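News | Robotics and automation
12 March 2019
By Vidar Kristiansen
Last updated: 12 March

Sikstead opens kitchen teaching program in Cusgate

Sikstead has begun a program in Cusgate in which people with no programming background teach a robot to put away dishes by steering it through the job.

An operator guides the arm by remote control, from the first reach to the moment the plate is let go. Each run is recorded and becomes one demonstration. Operators have logged 435 so far, and the company wants 1,000 by the end of May.

The first tasks centre on plates, bowls and chopsticks, and on pull-out racks fitted inside lower cupboards. Racks are hard to teach - the slots are narrow and a plate has to go in on its edge.

"We ask operators to go slowly and keep their habits the same," said program lead Vidar Kristiansen. "If someone fumbles a grip and recovers, we keep that run too."

Plates, bowls and the pull-out rack at the kitchen corner, and the gripper holding a pink plate by its rim:
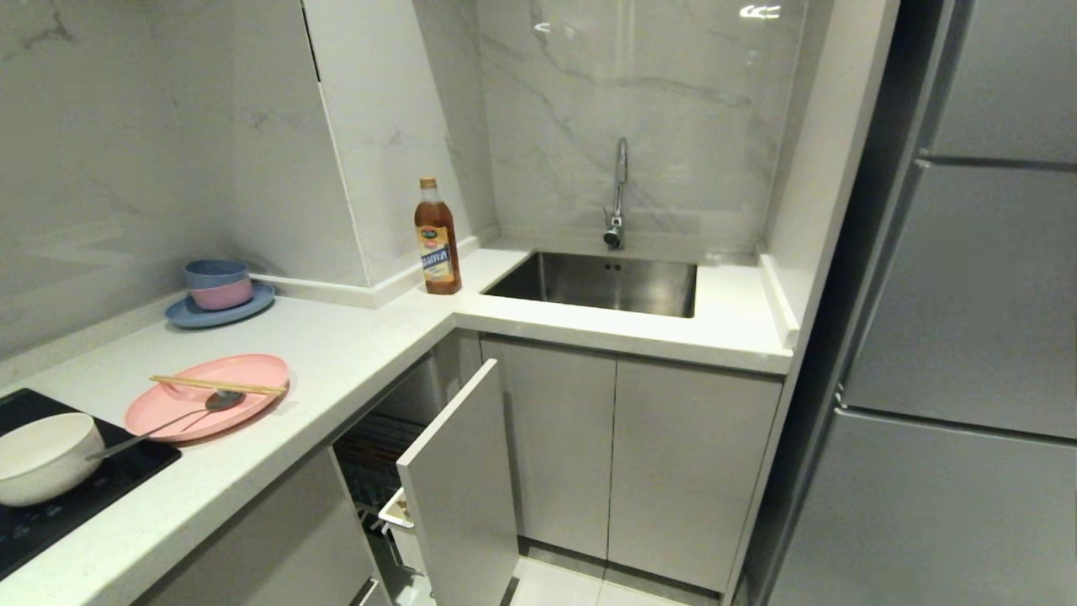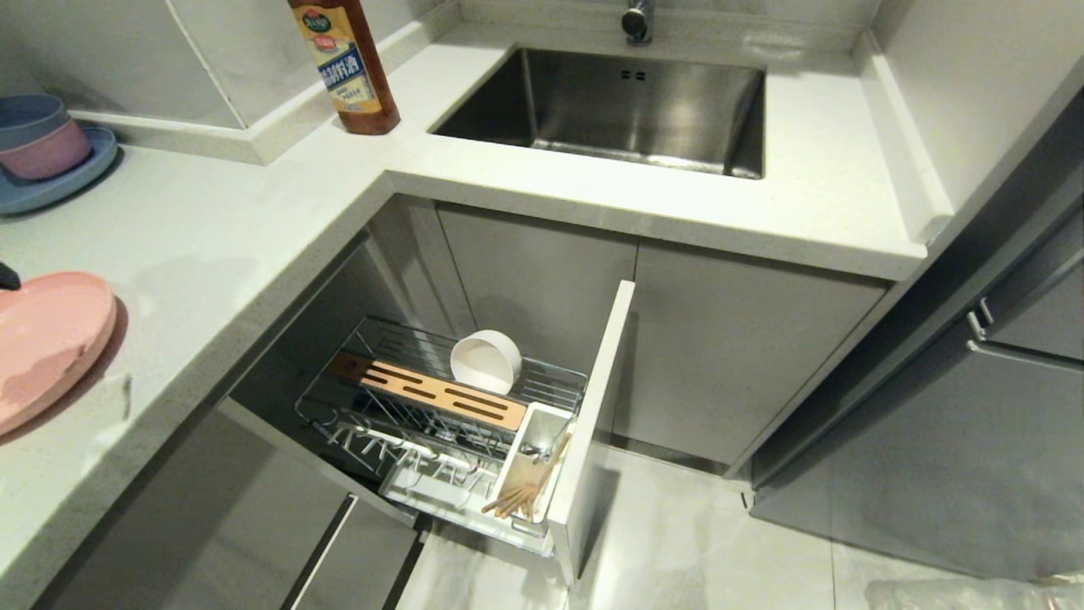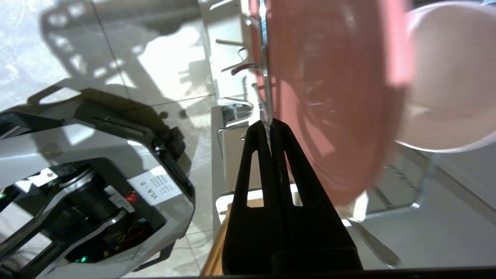 New operators train for three days before their runs are counted. Michalski supplies the remote control stations, and recordings are checked at Sikstead's Bona office, where a team of eight labels the start and finish of each task.

Cutlery drawers will be added once the dish work is done.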